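Ticket 323: Mesh produce bags – condensation, split edging, vegetables going soft
Status: Resolved, monitoring
Opened by: Luminița Zamfir
Assigned to: Donal Phelan
Site: Pramine, ground floor store

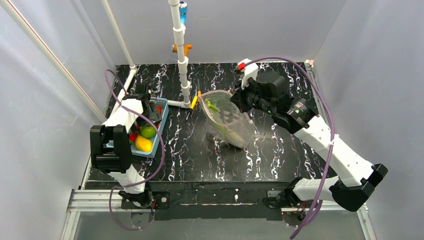
Initial report (L. Zamfir)
Long vegetables stored in the mesh bags are going soft at the wide end after a few days in the cold drawer. The tips stay firm. Onions and garlic in the same type of bag, kept on the open shelf, show no problem. Second fault, possibly unrelated: on several bags the edging round the mouth has started to come away from the netting.
Bags are the Gulimon medium, bought in October. Washed weekly at 40 degrees with the tea towels.

Reply (D. Phelan)
Please confirm the following:
Are the vegetables washed before they go into the bag?
Is the mouth left open or folded under?
Which way up does the bag lie in the drawer?
Are the bags tumble dried?

Reply (L. Zamfir)
Washed first, yes, and shaken off over the sink. Mouth folded under. Bags go in with the narrow end at the back, on top of one another. Tumble dried on low with everything else.

Diagnosis (D. Phelan)
Two separate faults.
Fault A, softening. The thick end of the vegetable sits in the narrow end of the bag, where the netting gathers. Several layers of mesh lie against the skin there and hold water. The back of the drawer is also the coldest part and collects condensation on the liner. Folding the mouth under stops what little air there is from moving through.
Fault B, edging. Most likely heat. The stitching thread shrinks more than the netting and pulls at the seam. Lifting a full bag by one side of the rim will then open it further.

Actions requested
1. Store unwashed. Brush off soil and wash at the point of use.
2. Leave the mouth open.
3. Turn the bags round so the narrow end faces the front of the drawer.
4. One layer only. Move the overflow to the lower drawer.
5. Line dry the bags. No tumble drying.
6. Lift with a hand under the load.

Update (T. Wike)
Covering for Luminița. Steps 1 to 5 in place. Step 6 is difficult to enforce when people are in a hurry, so I have put a label on the drawer front. Drawer humidity read 80 per cent on the Fikau meter before the change. The drawer liner was wet underneath and had to come out. I dried it and put it back with the ribbed side up – it had been fitted upside down.

Reply (D. Phelan)
The liner would account for a good part of Fault A. Please leave everything else as it is for 7 days so that we can tell. Do not swap the bags for paper ones in the meantime, as this was suggested on ticket 227 and only moved the damp to the shelf below.

Update (T. Wike)
Checked after the full period. No soft ends on anything put in after the liner was refitted. One older item discarded, which had been in there since before the ticket was opened. No new splits. The bags already damaged have been restitched by hand with polyester thread and are holding.

Closing note (D. Phelan)
Fault A resolved. Fault B contained, cause not proven. Bags with more than a finger's width of loose edging should be withdrawn and used for pegs. Replacement stock to be ordered from Isah if further seams fail. Care sheet for the store amended 15 February 2022. Reopen this ticket if the softening returns – please do not raise a new one.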